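Section 6: Getting your Cakgate hair color kit ready for a party night

So you've been blonde forever and you want to walk into the next party as a redhead. Love it! I've done this with the Cakgate kit more times than my bathroom towels would like, and this section covers the set-up part, up to the moment the color goes on. Mixing and rinsing come in the next section.

Before you start, pick your shade. Gape is the bright copper, the one everybody wants after seeing it on a red carpet. Widow is the deep, almost black cherry, and it's gorgeous with a plain black dress, but it takes a long time to fade, so be sure you want it.

1. Do the skin test two days ahead. Dab a little color behind your ear, let it dry and leave it alone. If it itches or burns, wash it off and stop there.

2. Don't wash your hair the day before. I know, I know. A little natural oil makes the whole thing more comfortable.

3. Lay out the tray, the brush, the gloves and the two tubes. Check the number on the crimped end of each tube: 809 is the color and 119 is the developer. They look awfully alike in bad light (ask me how I know). 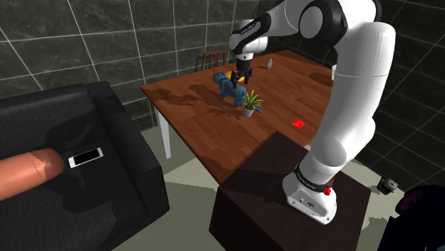
Posted by the Idilthorpe Beauty Desk
Oct 8, 2026

4. Put on an old shirt that buttons down the front. You'll be taking it off with wet color on your head, and a pullover is a terrible idea.

5. Run a thin line of petroleum jelly along your hairline and over the tops of your ears. Go easy, and keep it off the hair itself or the color won't grab.

6. Split your hair into four sections with the clips, center part first, then ear to ear.

Note: if your hair is past your shoulders, buy a second box. I tried to stretch one in April and ended up with lovely red roots and patchy orange ends, and I wore a very big hat to a very nice cocktail party.

Caution: never use the kit on brows or lashes, however tempting it is to match. Keep it well away from your eyes, and if any gets in, rinse with plenty of water right away and call a doctor.

Caution: don't mix the tubes until you're ready to go. Once they're combined you have 29 minutes of good working time, and leftovers can't be saved. Never put the cap back on a mixed bottle, it can burst!

All set? Gloves on, phone on silent, and turn to Section 7.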